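Notebook, gripper cell -- equipment plan for next budget round
Oct 25, 2018. Entry by J. Swai, copy to Sławomir Gajewski

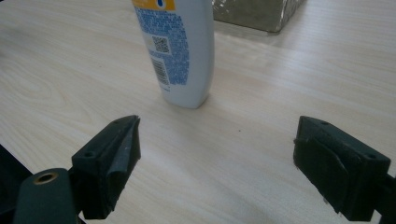
1. Where we stand

Foam pads on the fingers are showing wear at the edges and the surface is creased on both sides. Pads are consumables and need their own line in the budget. Last round they were bought out of the general shop account, and I can't reconstruct what we spent. From now on they get ordered under the cell's code.

Bottle work continues with the hand-held unit. White plastic bottle on the bare table, approach with fingers wide open, close on the lower body. Small print, a QR code and a barcode are all on the side of the bottle, so whatever camera we buy has to be judged on that kind of label as well as on finding the bottle. At the present working distance I can't read the small print in the image. The code has not been tried with a decoder yet. Do that before asking anyone for a camera quote.

2. What we want to buy

a) Second hand-held gripper, same geometry as the first. Printed parts in house, hardware bought. The inserts and screws are cheap. The time is in assembly and in gluing pads straight.

b) Pad stock. Same foam in sheet form, plus one denser grade for comparison. Sławomir wants to try a cast silicone pad. I have no objection if the mold comes out of his materials line.

c) Parallel gripper for the arm. Two quotes in, see below.

d) Camera with a shorter minimum focus distance. No quote yet, see above.

e) Diffuse light bar. Right now one side of the table washes out and the near left corner goes dark. A second lamp from the store room may be enough. Try first, buy after.

3. Quotes for the parallel gripper

Usstead: 3957, including mounting flange and cable. Shipping separate. Fingers are blank and we would machine or print our own. Drive has force limiting, set in software.

Herkanska: list price is higher, and they have not put a figure on the flange. Stroke is 108 mm, which clears every bottle on our list with room for a crooked approach. They did not answer the question about spare drive belts. Asked again this morning.

Ceiling for any single item without a second signature is 4000. Usstead comes in under it by 43 before shipping, so with shipping it almost certainly goes over. Two options: ask them to quote the cable as a separate item, or just get the second signature. I prefer the signature. Splitting an order to stay under a limit gets noticed, and then every later order is slow.

Usstead stroke is 70 mm. Fine for round bottles held across the body. Marginal for the wider flat ones if the bottle is leaning or turned when we come in. Our own fingers could be offset outward to gain opening, but then they no longer close fully, and thin objects are lost. Need to decide which matters more before signing anything.

4. Things not to forget

-- Training on the controller is not in either quote. Gachanja did ours last time and could do it again, but they book up early.

-- Wurkero still holds our credit from the returned linear stage. Use it for the light bar if the lamp test fails. Ask whether the credit expires.

-- Spare fingers: print four pairs, not two. We were down to one pair for most of the summer.

-- Table surface. The wood grain is low contrast and has given no trouble with segmentation so far. White bottle on pale wood is a harder case than the dark objects we started with. A plain dark mat costs next to nothing, put it on the list.

-- Wipe the table before each run. Small specks show up in the difference images.

5. Timing

Requests close in December. Working back from that, the decoder test and the lamp test have to be done first, then the camera quote, then one combined request. Gripper can go in ahead of the rest if Herkanska answers. If they don't, the Usstead quote goes in alone with a note on the stroke.

Sławomir to measure the widest bottle at the height where the fingers close, with pads on. Pad thickness comes off the opening on both sides and neither data sheet allows for it. Result to be written under this entry.

Measured with calipers, no pads: pending.
Measured with pads: pending.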